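2022-02-07

# Visit to the seed house in Goltthorpe

I went to Goltthorpe for the winter open day of the seed house, and I promised to our garden group that I write down what I learned before I forget the half of it. Some of you asked mostly about the beans, so there is more about beans than about other things.

The train goes as far as Vonau, and from there it is a small bus. The bus stop in Goltthorpe is at the bottom of the village and the seed house is at the top, 2 kilometers of road with old snow on both sides. Take shoes with a good sole. I had the wrong ones and I walked like a duck the whole way.

The building was a school before. You can still see the low hooks for the children's coats in the corridor, and we hung our coats there, which means that every coat lay with its lower half on the floor. We were a mixed group, mostly gardeners, and a couple who wants to start growing for market. Mekdes Endale received us, gave us tea and began right away with the drying room.

## Drying

This was for me the most useful part of the day. At home I dry my seeds on the kitchen windowsill until they "feel dry", and then I put them in paper bags. Mekdes told us that the windowsill is a bad place. The sun heats the seed on one side, and at night the window is cold and the air there is damp. She wants a dark room with moving air, and a thin layer of seed on a sieve, turned every day.

For beans she does the hammer test. You put one bean on something hard and you hit it. If it breaks into pieces like glass, the seed is ready to store. If it becomes flat, it needs more time. For squash she bends the seed between two fingers, and it should snap. We all tried this with squash seeds from a bowl, and I must say it is a very satisfying sound.

Somebody asked if an oven on the lowest setting is fine. It is not. Most kitchen ovens are too hot even on the lowest setting, and the seed looks perfect afterward but does not come up.

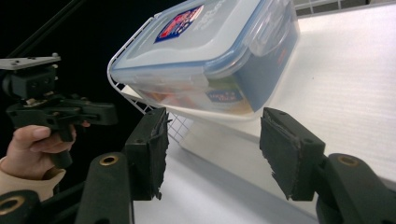

After the drying comes the labeling, and here Mekdes became strict. Each lot gets the variety name, the year, the name of the grower and the bed where it grew. The bed surprised me. Her explanation was that if two squashes crossed by accident, you want to know later who were the neighbors. She writes with pencil. Ink from a ballpoint pen fades, and marker can be rubbed off, but pencil on paper stays readable for decades. One label goes inside with the seed and one outside.

I thought of my own bags with "red tomato, good" written on them and I kept quiet.

## The bean collection

The collection is the work of Gerrit Mkhize, who has kept the beans here from the beginning. At this moment there are 718 varieties in the book, and he knows a story for many of them. He does not grow them all every year, of course. Each variety is grown again when its turn comes, and the ones with weak germination jump ahead in the line.

His talk was long and not very organized, but I liked it the best. He started with a climbing bean called Mokoena, brown with a cream-colored eye, which came to him from a family garden in a coffee tin. He got eleven seeds and lost almost everything to a late frost in the first spring. From what was left he rebuilt the variety, and now it is one of those they give out to members. He says it should be cooked slowly and eaten with nothing but salt and onion.

Then he spoke about the difference between keeping a variety and improving it. Many gardeners save the seed only from the biggest and earliest plants, and after some years they have a different bean. If you want to keep it as it was, you save from many plants, also from the average ones. For beans he takes seed from a whole row. For corn he wants a lot more plants than most of us have space for, and he told the market couple quite openly to leave corn alone.

I asked him about crossing between runner beans and common beans, because my neighbor insists that it happens every year in her garden. He said that it is rare, and that the usual reason for strange beans is a mixed packet or a bean from last year that came up by itself. I will have to tell her this carefully.

## Germination tests

After lunch (lentil soup, very good, and dark bread) we went to the smaller room with Liya Kassa. Her subject was how to find out if old seed is still alive. The method is simple. You put ten seeds on a moist paper towel, roll it up, keep it in a warm place and look after a week. For small seeds she takes more. What I did wrong until now is the water: my towels were always too wet. She squeezes the towel until no drop comes out, and only then she lays the seeds on it.

She also gave her opinion on which seeds are worth keeping long. Tomato and cucumber live many years. Onion and parsnip should be bought or saved fresh, and she does not even test parsnip when it is older than one winter.
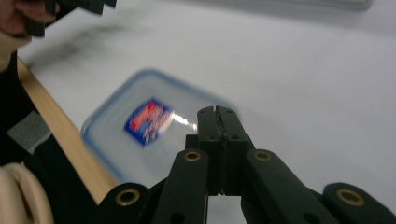 *At the white table, Goltthorpe open day.*

Suryani Pelupessy, who came from further away than any of us, asked how to do all this in a warm and humid climate. Liya's answer was to dry well first, then close the seed in a tight container and keep it cold, and to let the container warm up fully before you open it. If you open it cold, the damp air goes in and water settles on the seed. I had never thought about this, and I open mine straight from the refrigerator.

## The swap

At the end there was a seed swap in the big classroom. The organizers had prepared 300 paper envelopes, already folded, and you filled them yourself with a spoon. I brought my gray pea and a dill that is slow to bolt. I took home Mokoena, a lettuce called Jostolia which should stand the heat well, and a black salsify I did not plan to take.

We had 2 hours for the swap but I would be happy with one. It became loud, and my glasses were steamed from so many people in one warm room.

## Practical things

- The entrance was free, with a box for donations. They prefer coins and small bills.
- The last bus down to Vonau goes early. Ask the driver in the morning.
- The toilets are across the yard.
- The next open day is in July, when the beans are standing in the field. For that one you must sign up in advance.

I would like to go again in summer, and if four or five of us come together we can share a car – then also the shoes are less important. The Jostolia seeds are enough for several gardens. Write me if you want some, and please bring your own envelope.

Ona Kļaviņa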